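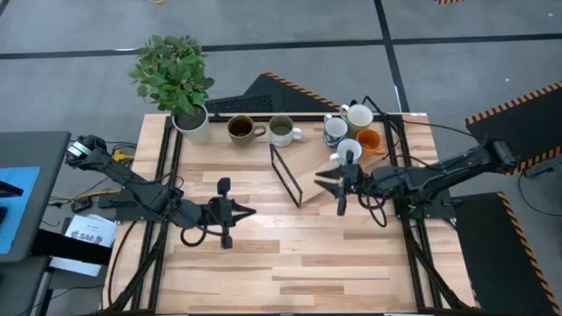
The table top, light butcher block

Finish for a butcher block table that has mugs standing on it all day
Posted by Khurram Butt, May 10, 2022
Section: Wood and Finishes

I need a finish recommendation for a light butcher block table. The top is narrow planks glued side by side, in several shades of tan and light brown. It came with mineral oil on it, according to the seller, and I have added two more coats of the same oil.

The problem is rings. A mug with a wet base left for an hour raises the grain and leaves a gray circle. Sanding with 400 grit removes the circle but leaves a pale spot that takes oil differently from the rest. The table is in a ground floor room with a concrete floor and gets no direct sun. No food is cut on it.

I am considering three options:

Drundex hardwax oil, two coats
Batar water-based polyurethane, satin, three coats
More mineral oil, applied more often

The Drundex can says the wood must be free of "non-drying oils." I do not know how to confirm that. I would also like to keep the color close to what it is now – the lighter planks are the reason I bought it. Is there a way to get the mineral oil out, and which of the first two holds up better to standing water?

Noboru Mizuno
Member, 275 posts

Mineral oil does not cure. It stays liquid in the wood and slowly migrates, so adding more of it will not stop the rings. Drop the third option.

To remove it, wipe the top with mineral spirits on a clean white rag, turning the rag often. Let it sit overnight. Repeat until the rag comes away clean, then leave the top alone for a week at room temperature. After that, sand with 120 and then 150. Go over the whole surface, including the places that look fine. Your pale spots come from sanding small areas with a very fine grit, which burnishes the wood and closes it up. Do not go back to 400 on bare wood before a hardwax oil. Most of them want 150 or so, and the can will give a limit.

As a check, put a few drops of water in several places. If they darken the wood within a minute or two, the surface is open enough. If they bead, there is still oil near the top and you should repeat the spirits. The test says nothing about oil deeper down, and some will remain. Try the finish on the underside first.

For standing water, polyurethane is the stronger film. Three thin coats, with a light sanding between them, will take a wet mug for hours. Its weakness is repair. Once water gets under a scratch you have to sand back a large area. Hardwax oil will mark sooner, but you can fix one spot in ten minutes with a pad.

On color, the water-based product stays closest to bare wood. Hardwax oil will warm it noticeably unless you buy a version with white pigment. Given what you wrote about the lighter planks, I would use the polyurethane.

Whichever you choose, coat the underside too. A glued top that is sealed on one face only can cup when the humidity changes.

Rags with hardwax oil on them can self-heat. Dry them flat outdoors, one layer thick.

Kirkulia
Member, 19 posts

Used the Drundex on a desk last September. Fine so far. One ring from a coffee cup, buffed out. Smells for three days.

Or get coasters.

Alarcón
Member, 69 posts

Agree with Noboru on the spirits, but a week may be short if the room is cool. I waited four days on a maple top and the poly came up in fisheyes on the first coat. Had to scrape it and start over. A coat of dewaxed shellac between the wood and the poly would have prevented it – it sticks to slightly oily wood and the poly sticks to it. Use the palest grade you can find or it will yellow the top.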